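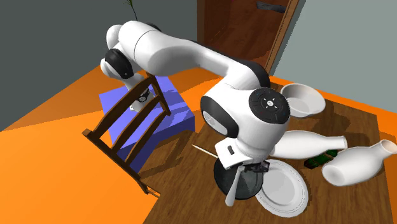 Clearing the Table: Can a Machine Do It Yet?

27 August 2020
By Gwawr Phillips

We use cookies to remember your settings. By continuing to read you accept this.

This gallery looks at one chore, clearing and sorting dishes, and how far robot arms have come with it. The pictured work is done in simulation, where the Planance project runs most of its trials. Haris Begović set up the rooms and wrote the task lists.

The table

A simulated arm over a wooden table, with its gripper down at a dark round dish. A white plate touches the rim of the dish. Two pieces that close together are harder to pick up than two pieces set well apart, and people at home leave them touching all the time.

The bottle-shaped vases are lying on their sides. A person picks up a vase by the neck without thinking. A program has to find the neck first, then work out which way to turn the wrist.

The deep white bowl is toward the far side. Bowls are usually taken by the rim, with one finger inside and one outside. Reaching over other dishes to get there is where many plans go wrong.

What the trials cover

The task list has 605 entries. Most are single moves such as "plate to rack" or "bowl to shelf." Only 100 of them ask for a full table to be cleared from start to finish, and those are the ones Begović cares about.

Each full run is tried with 2 room layouts. Changing where the chair stands can be enough to block a path that worked before.

So, can it do the chore?

Single moves, often yes. A whole table, not reliably. Simulated dishes also don't have grease on them, and a dropped plate costs nothing. We would not put this in a kitchen with real china. The next round of trials is planned for January and will add stacking.

Related items
Emness: folding towels with one arm
Shelf stocking at Dong, part 2
Brumilano and the problem of the shopping cart
Who loads the dishwasher?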